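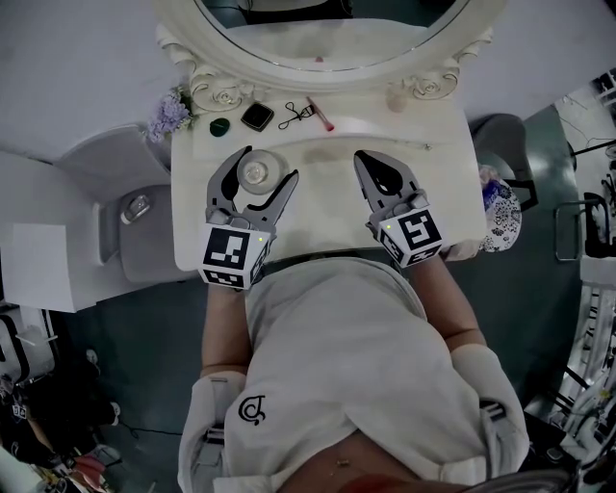
Right before a dropout. Left gripper open around the glass dish, right one mostly closed, green light on both cubes.

Ticket: right gripper pose jumps away and comes back
Opened: 2020-02-05
Status: open, workaround in place
Software: Civgate tracker, current build, default settings unless I say so below
Hardware: two home-built hand-held grippers, marker cube on each, camera on each, one more camera up at head height looking down

Hi all! Second ticket from me, and I promise I read the pinned one first this time. I built this pair at the Jornthorpe shared shop over the winter (printed shells, printed fingers, a lot of sanding) and up to now they've tracked really nicely. I hold one in each hand, do a little task at a table, and Civgate writes out where both of them were. Lovely. Then I moved over to the vanity table and the right one started teleporting.

What happens: I start a run, both grippers lock, everything's smooth. At some point the right one leaps to a spot way past the back of the table, hangs out there for a bit, and snaps back. The left one hardly ever does it. No error in the console, no "marker lost" line, and the confidence value stays high the whole way through, and that's the part that bugs me most. If it would just say it was lost I could cut those frames and move on with my life.

The run I've attached is 1,999 frames long and the right pose is wrong in 300 of them, in clumps, never single frames.

Stuff I tried, in order:

Swapped the cables. The right one had been on the longer cable, so I traded them. No change, the jump stayed with the right hand.

Swapped the cubes. Popped both cubes off, put the left one on the right gripper and the other way round, changed the IDs in the config to match. Still the right hand. So the cube is fine, and I'm pretty relieved, I really didn't want to glue another one.

Recalibrated the head camera. The reprojection error came out a hair better than before and the jumps were exactly as bad.

Cleaned everything — lenses, cube faces, even the mirror. Nothing, although the mirror looks great.

Turned the shutter down, in case it was motion blur. Darker picture, same jumps.

After that I went through the footage from the gripper cameras, mostly to see what they were looking at when things went sideways.
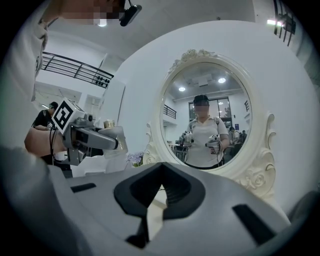
Civgate support: Thanks for the thorough log. Please check where the bad pose lands relative to the mirror surface. If it sits about as far behind the glass as the real gripper is in front of it, you're tracking the reflection. Normally a mirrored marker is rejected because its pattern doesn't match anything in the dictionary, but some custom dictionaries contain patterns that read as a valid ID when flipped. Which dictionary did you print from? Also, is "allow_flipped" on in your config?

Oh boy. OK. So I measured, and yes, the bad pose is behind the glass, and when I slide the gripper toward the mirror the ghost comes forward to meet it. I felt a bit silly. I'd been staring at a mirror for two evenings and blaming a cable.

To answer the questions: the dictionary is the small Chávez set, because it was what the shop already had on file and I liked how big the squares print. And "allow_flipped" was on! I must have switched it on in April, back when I was testing with a cube I'd printed inside out, and it's been sitting in the config ever since. (Please can the tracker print a warning for that one at startup?)

I turned it off and went straight back to the table with the same task, left hand steadying the glass dish, right hand coming in from the side.

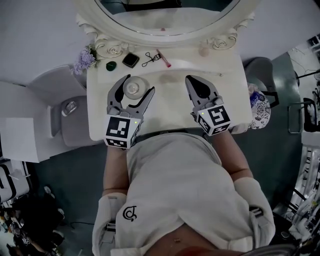

Much better, but not all the way there. The long clumps are gone. What's left is a short blip now and then, still the right hand, and only when I turn my wrist so one particular face of the cube points at the mirror. My guess is that this face has a pattern that's still legal after flipping, just as support described. I went through the set with a little script and found 4 IDs that do it, and one of them is on my right cube. Of course it is.

So for now I've masked out the mirror region for the head camera. It works, but I hate it a little, because the mask is drawn by hand and if somebody bumps the camera mount I have to draw it again. I'd also like to be able to pick things up near the back edge of the table, and the mask eats into that.

Did one more run with a different object, just to make sure it wasn't something to do with the glass dish.

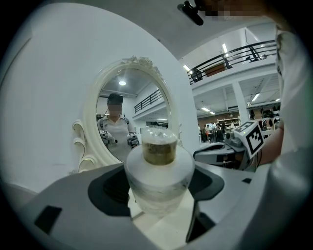 Cup run. Plastic cup between the fingertips, mirror still in view behind it.

Result: 900 frames, mask on, flipped off, no ghost pose on either hand. The finger width reading wobbles a little on the cup, and I suspect that's just soft plastic giving under the pads. Separate ticket if it keeps up.

Still to do on my end:
Print a new right cube from the Cirnimthorpe set, which my script says has no flip-safe IDs in it
Recalibrate with the new cube, then drop the mask
Repeat the dish run at the same spot and attach the log

Questions for support: can I mix the two sets in one config, old cube on the left and new on the right, or do I need to reprint both? And is there any way to tell the tracker where a mirror is, as a plane, so it can throw out anything behind it? I'm happy to test a build if there's one lying around. Leaving this open until the new cube is on.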